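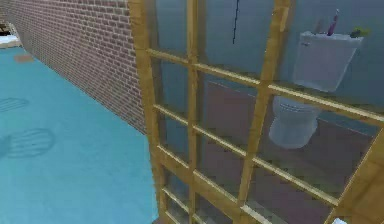
Why can't a robot just clean the bathroom? A reader in Flunstead wrote in to ask us that, and added that if a machine can build a car, it ought to be able to wipe round a toilet.

It is a fair question. The short reply is that machines can do some parts of some chores, and that most chores are made of many parts. Cleaning a bathroom is one of the hardest jobs in the house for a robot, even though a person of ten can learn to do it.

What a robot is good at

Robots in factories are very good at doing the same thing again and again. A robot that fits car doors has each door brought to it in the same place, the same way up. It doesn't have to look for the door. It doesn't have to move a towel off it first. People have planned the whole building so that nothing surprises the robot.

A home is the other way round. It was planned for people, and people leave things about. The soap is by the tap on Tuesday and on the side of the bath the day after. Somebody shuts a door that was open. You hardly notice these changes, but a robot has to work out each one.

Practising in a pretend room

Many robots learn in a room that isn't real. It is made inside a computer, a bit like a level in a video game. The computer works out what the robot would see and what would happen if it moved its arm. This is called a simulation.

A simulated bathroom can have a toilet, a brick wall and a bright blue floor. It can have a wooden lattice with gaps you can see through. The colours don't have to match any bathroom you have been in. In fact it helps if they don't. If a robot only ever practised in white bathrooms, it might be lost in a blue one.

Practising this way is safe. If the robot knocks a cup over in a simulation, there is nothing to mop up. The computer puts everything back and the robot tries again. It can also go much faster than real life, so a robot can have a great many goes while you are asleep.

There is a catch. Pretend water doesn't behave quite like real water, and pretend sponges are often too simple. A robot that does well in the simulation may do badly on the first day in a real room. The people who build robots spend a lot of time trying to close this gap.

Seeing through things

Look through a garden fence at a bicycle. You see strips of bicycle with strips of fence in between, and you know straight away that it is one bicycle. Your brain joins up the pieces.

A computer finds this harder. When a toilet is behind a lattice, a rail can hide the place where the tank meets the bowl. A robot might decide it has found two things, one above the other. It also has to know that the lattice is nearer than the toilet, so that it doesn't try to reach straight through a post. It will have to go round, or find a gap big enough for its arm.

Robots can be given special cameras that measure how far away things are. These help a lot. They can still be muddled by shiny things, such as taps and mirrors, and by clear things, such as glass.

Small things on a narrow shelf

Suppose the job is to wipe the lid of the toilet tank. If it has a toothbrush, a cup and a little green plant on it, the job gets longer. Here are the steps a robot would need:

Find each thing on the lid.
Decide how to hold each one. A toothbrush is thin. A plant has leaves that tear.
Lift them off and put them somewhere sensible.
Wipe the lid, pressing hard enough to clean it.
Put everything back the right way up.

You would do all this without making a list. You would also know not to put the toothbrush on the floor. Nothing about the shape of a toothbrush tells a robot that it goes in somebody's mouth, so that has to be learned as well.

What machines can do now

Some home machines work well already. Robot vacuum cleaners can go round a flat floor and find their way back to the charger. Some can mop too. They are low and round and they have one main job, which keeps things simple. Most of them can't climb stairs, and a sock can stop them.

Washing machines and dishwashers do chores as well, though we don't usually call them robots. You have to load them and empty them yourself. Loading is the part that needs hands.

Shops and offices have bigger floor-cleaning machines that can drive themselves. They do best in long, wide aisles when the customers have gone home. There are also machines made to clean toilets in large buildings. They work best where every cubicle is the same size and shape, so that the machine can be shown the layout once and then repeat it.

A robot with arms that can walk or roll into any bathroom, tidy it and clean it all without help is not something most families can buy. Robots have been filmed doing parts of the job. Often they are slow, and sometimes a person is steering them from another room. If you watch a film of a robot doing a chore, it is worth finding out whether it was working on its own and whether the film was speeded up.

Try it yourself

You need a partner, a table, a plastic cup and a dry cloth.

Put the cup on the table. One of you is the robot and wears a blindfold. The other gives orders. The robot must do exactly what it is told and nothing else. "Pick up the cup" is not allowed. You have to say "move your hand left" or "close your fingers".

See if you can get the cup moved, the table wiped and the cup put back in 2 minutes. Then swap over. If you manage it, move the cup to a new place and use the same orders as before, without changing any of them.

Words to know

Simulation: a pretend world inside a computer, used for practice.
Sensor: a part that lets a machine measure something, such as light or distance.
Gripper: the part of a robot that holds things, like a hand.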